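14 Nov 2018

Sensor bench, second go at the Grolten board

Dark frames first. Lens cap on, blackout cloth over the lot, bench lights off. Took 40 at gain 2, same exposure as last time so we can compare. Column noise is still there down the left side, fainter than in October but there. Emanuel thinks it's the supply, I think it's the ribbon cable. Swapped the cable for the short one from Jesell and the worst two columns dropped to about the level of their neighbours. So maybe me. Not proven, didn't swap it back to check. Do that.

Warm-up: left it running over lunch, black level crept up and then settled. Previous notes say "settles quickly" (Darius, what is quickly??). Write down times from now on please.

Full well next. Light box on lowest setting, stepped exposure up till it clipped. Response nice and straight until near the top, then rolls over sooner than the Anghel sheet says. Could be the light box drifting, the meter was reading a bit low at the end. Kiri has the good meter, ask for it back.

Debayer still wrong in the Trumemden build. Reds come out magenta when the crop starts on an odd row. Casimiro says fixed in his branch, haven't pulled it. For now start crops on even rows only!!

Dead pixel map: redone from the 40 darks, old one kept alongside. New map is shorter, which I don't quite beleive. Threshold was set at 2000 in the old script and I'd left it on auto. Rerun with both.

Disk nearly full again. Raw frames from October can go once Jolien has copied them, NOT before.

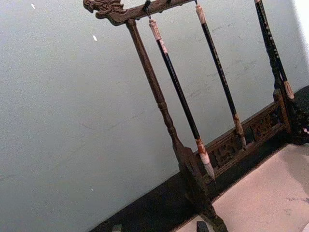
Brush rack, dragon head end, dark wood against the pale wall.

Left to do
- cable back to the long one, repeat darks
- pull Casimiro's branch, try odd row crop
- black level against time, log it properly
- flat fields, need the diffuser cleaned first, thumbprint on it
- order another short cable whatever happens, the connector on this one is loose and I've taped it

Board is back in its bag, top drawer. Power supply left at the lower voltage, check before pluging anything in.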